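Opinion > House & Habits > Columns

In Defense of the Bare Table

By Tsung-han Chiang
August 2, 2023

My aunt Su owned a very good dining table, and I saw it twice. The first time was the day it was delivered. The second was the day it was sold. In the years between, it lived under a felt pad, a cotton cloth, a lace cloth for looks, and a sheet of clear vinyl that stuck to your forearms in the summer. We ate hundreds of meals on top of that table without once eating at it. When the layers finally came off, the wood was perfect. The buyers were delighted. They had every reason to be, having just paid 205 dollars for a table my family had spent most of my childhood keeping in mint condition for them.

I have been against table coverings ever since, and I have reached the age where a man is allowed to be against things in public.

My position is simple. If you have a wooden table, the wood should be on top, where the elbows are. It shouldn't be wearing anything. I will allow a trivet. I will allow, at gunpoint, a placemat for a child under three. Everything past that is upholstery.

I know the arguments for the other side, having been raised by them. The first is protection. A table must be protected, the thinking goes, from water, heat, ink, forks, homework and guests. But that is a list of everything a table is for. Nobody buys a raincoat and then puts a second raincoat over it. If your table can't stand up to a glass of lemonade, what you have is a large, low painting with legs, and you should hang it up and go find something to eat on.

The second argument is that a cloth dresses up the room. I grant that it can. I also notice that the people who say so are never the people who do the ironing. My mother ironed for holidays, and what I remember of December is a hiss of steam coming from the back bedroom and the understanding that we should all stay out of the hallway. Then dinner was served, my uncle leaned across for the gravy, and the dressing up was over before the rolls came around.

The third argument, which people don't say out loud, is that the cloth hides the table. This one I respect. Some tables have been through a divorce, a fish tank and two toddlers, and their owners would sooner not discuss it. But I think they have it backward. The marks are the good part.

My own table came from Wendel, which is a store, or was, in a former bowling alley off the county road. They sold furniture that had been returned, and they didn't ask why. The model was called the Evholm. I have no idea what that means, and I suspect the people who named it didn't either. It has a plain wood top and a finish so thin that the salesman described it as "more of a suggestion." It took its first stain within the hour, from the pizza we bought to celebrate getting it up the stairs.

I was upset about that stain for a full week. I read things on the internet. I bought a tin of something called Amitz, an oil that promised to nourish the wood, as though it had been skipping lunch. I rubbed it in with an old T-shirt, following the grain, and when it dried I had the same stain with a nicer shine.

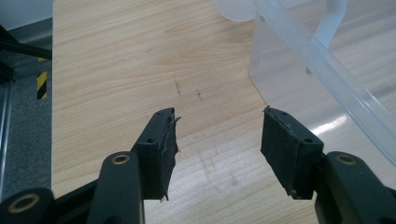 After that came the others, and at some point I quit reading the tin. A ring showed up from a coffee mug, and then a second ring that overlapped the first, which made the whole thing look official. There is a row of small dents from the winter my nephew was learning to use a hammer and we were learning to watch him. There is one long scratch that my wife says is mine and I say is the cat's. The cat has been gone for some time and can't speak to the matter.

What I like is that the table has gotten easier to use as it has gotten worse to look at. People put things down on it. They bring over a broken lamp, a bag of peaches, a carburetor, and set it down without first looking around for permission. Compare this with any house where a coaster comes sliding at you before your glass has left your hand. I have friends like that, and I am fond of them, but I drink faster at their place so I can be done holding the thing.

Not everyone at my house agrees with me. My wife believes there is middle ground between my aunt's vinyl and what she calls "your workbench with chairs." She has proposed a runner. A runner, for those who have been spared, is a strip of fabric that goes down the center of a table and covers only the part where the food would go. We tried one for the length of a summer. It had to be moved for every meal, and put back after every meal, and smoothed, and I found that I was spending more time with the runner than with my family. It is now in a drawer, in good condition, and I expect somebody will get a very nice price on it.

I should admit that bare wood asks a little of you. It wants wiping. Crumbs don't vanish into it the way they do into a busy floral print, and if you leave a wet pan on it overnight you will hear about it from the wood for years. Once in a while you ought to get the sandpaper out, and you won't. I have owned the same pack since we moved in. It was on sale, and it has kept beautifully.

I also admit that I'm 43, I own one good shirt, and my standing as a judge of home style is low. A reader wrote in after my column on throw pillows to tell me I had clearly never been invited anywhere. That's unfair. I have been invited to many places. I just wasn't able to find anywhere to sit.

Still, go and look under your own cloth tonight. Lift a corner of it, and the pad too, if you come from pad people. Put your hand on whatever is down there. If it's particleboard, put the cloth back and we won't speak of it again. But if it's wood, leave it off through breakfast and see whether anybody gets hurt. Somebody will spill the orange juice. Wipe it up, or wipe up most of it, and pass the toast.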